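Home Hair Bath Kitchen Reviews About

Search this site Type and press enter

The Plollingate pink paddle brush, after a long trial

Posted June 10, 2019

I have owned a great many hairbrushes in my life and I could not tell you where most of them went. Two of them melted a little on a radiator, one went to the dog, and the rest simply drifted off the way hairbrushes do. So when I say I have kept the same pink brush on my dresser since last August, and that I still reach for it every morning, please understand that for me this is a very big deal!

It's sold under the Plollingate name, and I bought mine at the Ivden shop on a rainy afternoon when I had really gone in for soap. I had been using a Zürcher before that, a lovely heavy thing that my sister talked me into, and my scalp never got along with it. My hair is thick, past my shoulders, and wavy on a good day. On a bad day it's a bird's nest, and I wanted something that would go through it without making my eyes water.

I keep the brush standing up in a little tan cup, handle down, and that's how I would suggest you keep yours too if you have the room. I used to toss my brushes in a drawer and they came out wearing half the drawer (bobby pins, lint, once a cough drop). In a cup the bristles stay clear of all that, and you can grab the thing half asleep. 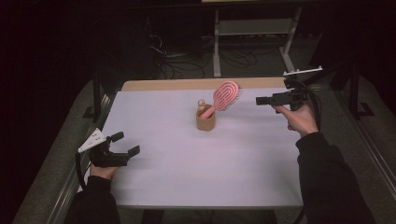

The first week I was not in love, I will admit. It felt a bit scratchy compared with the boar bristle brush I grew up with, and I was pulling too hard out of habit. Once I slowed down and started at the ends, working up a few inches at a time the way my mother always told me to, it got a great deal nicer. I now do the ends, then the middle, then one long pass from the crown, and the whole business takes me 2 minutes unless I slept on it wet.

What I like best is how much hair it will take in one go. With the Zürcher I had to section everything or the brush just skated over the top layer and left the knots underneath for me to find at lunchtime. This one gets down in there. My niece, who is 8 and has very strong feelings about anybody touching her head, let me do her whole ponytail with it and only complained once - and that was about the ponytail.
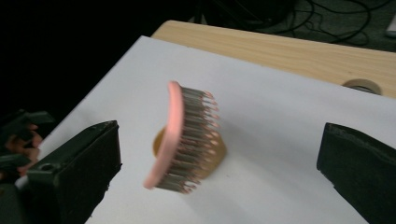 The pins are metal, thin and set close together, and every one has a small rounded pink tip. Those tips are what you are paying for, in my opinion. I had a cheap brush years ago that lost its tips one after another until it was more of a garden tool, so I have been checking these every so often, and so far mine are all where they should be.

Now for the grumbles, and there are a couple. Cleaning it is a chore. With the rows so close together, shed hair winds itself down around the base of the pins and you can't just pinch it out with your fingers. I slide the tail of a comb underneath and lift, a row at a time, usually while the kettle is on. For a proper wash I swish it in a bowl with a drop of shampoo and let it dry bristles down on a towel overnight. I would not soak it.

It's also not a styling brush. If you want a smooth blowout with the ends turned under, get a round one. I have a Pakow round brush for weddings and the like, and the two get along fine on the same dresser. I don't put the pink one under the dryer at all, as I don't care for warm metal near my ears.

If your hair is very fine or you have a tender scalp, try it in the shop first if they will let you. For thick, tangly hair like mine I would buy it again tomorrow, and I have already put one aside for my sister's birthday (she doesn't read this, so we are safe).

133 readers found this review helpful

We use cookies to remember your preferences and keep the site running. Accept Manage settings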